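Jinitz tabletop kit: notes and data card
Version 2, January 2022
Maintained by Chathurika Bandara, Ralulwood

What this is

Recordings from our trial of the Jinitz kit, which Wotitz sells as a ready-made way to teach a humanoid robot to handle things on a table. The brochure says it copes with any household surface. We had our doubts, and most of them are still standing.

Contents

1000 episodes, of which 850 have usable labels. The rest are kept in a folder called unsorted. Please don't train on them and then write to us about the results. Each episode has head camera video, joint positions and a text label. Labels were typed by hand in December and the spelling wanders.

Setup

The kit arrived with 16 pages of instructions, several of them about the warranty. The calibration step assumes a solid, matt tabletop. Wotitz told us by email that glass would be "fine with good lighting". They didn't say what good lighting meant, and we are still waiting for an answer.

Known problems

Glass is the hard case. The carpet shows through it, and so do the table leg and the robot's own feet, while the ceiling lights come back as bright spots on top.
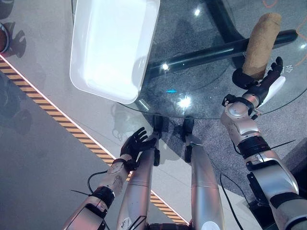
The depth readings supplied with the kit should be treated with suspicion wherever the table is see-through. We compared them with the older Negri software and would not call either one good. Grip force is reported without units.

Should you buy it?

Not at the full price, and not on the strength of the demo video. Ask for a loan unit and bring your own table.

Licence

Free for research use. Corrections to the labels are welcome, one file per message.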